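Winter lay-up log, 11/01/2021, Ekirville

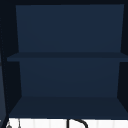

T. Aoun

Down to the yard before nine. Cover intact, one eyelet torn on the port side abreast of the shrouds. Lashed it with cord and added it to the list. Bilge had a cupful of water in it, fresh by taste, so I am still blaming the mast step and not the log fitting.

Main job was the batteries. Domestic bank read 12.5 V after standing since the December visit, engine battery 12.7 V. Both acceptable. The gap between them bothers me a little because they were charged on the same day. Something on the domestic side is drawing current with the isolator off. The bilge pump float switch is wired direct, as it should be, and draws nothing at rest. That leaves the radio memory lead and whatever the previous owner did behind the chart table. Pulled the fuse on the radio lead and wrote the voltage on masking tape. Will compare next time.

Second job, standing rigging. The mast is on trestles under the shed wall, so it can all be reached without a ladder. Went along each shroud with a rag. One snag, on the starboard lower, 7 cm above the swage. Cleaned it up and looked again with the glass: a single broken strand. No argument about it, both lowers need replacing, and I would sooner do the caps at the same time than unstep her again in two years. The quote from Primach for the full set is 400, wire and terminals, fitting by owner. Measured everything twice, pin to pin, under hand tension. Forestay differs from the figure in the old owner's notebook by 2 cm. The notebook may include the toggle. Check before ordering.

Third job, engine. Turned it over by hand half a turn, free. Impeller is out and in its bag with the cover screws. Antifreeze in the raw water side still bright pink at the strainer. Gearbox oil not looked at.

Keel: lifted the plate on the jack until the cable went slack and inspected the pivot from below with a torch. Some play side to side, none fore and aft. Same as last winter. Cable itself has surface rust near the lower eye. It went on in '96 according to the notebook, which I find hard to believe, but it goes on the order too.

Heater, the small Domus one, ran for an hour on shore power in the cabin. Humidity fell a few points and came straight back up with the hatch open. Left the lockers propped and the cushions on edge.

To bring next time: eyelet kit, long feeler gauge, clamp meter, the other torch.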